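**Can I join the Brumier seed swap if I've never grown a thing?**

Yes, please do! Half the fun is finding out what comes up. We had 135 packets on the tables last November, and beginners took home most of the beans.

**What should I bring?**

Any seed you've saved or bought and won't use – flowers, veg, herbs. Write the name and year on the packet. A small open box is handy for carrying your finds.
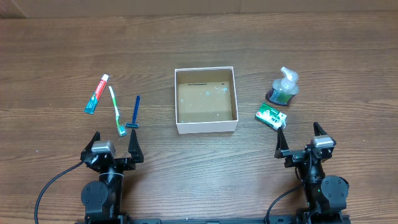

Ola asked whether old tomato seed is worth bringing, and it certainly is. Ours was six years old and almost all of it sprouted.

**When do doors open?**

Wednesday at 6pm, in the Stakow Road hall.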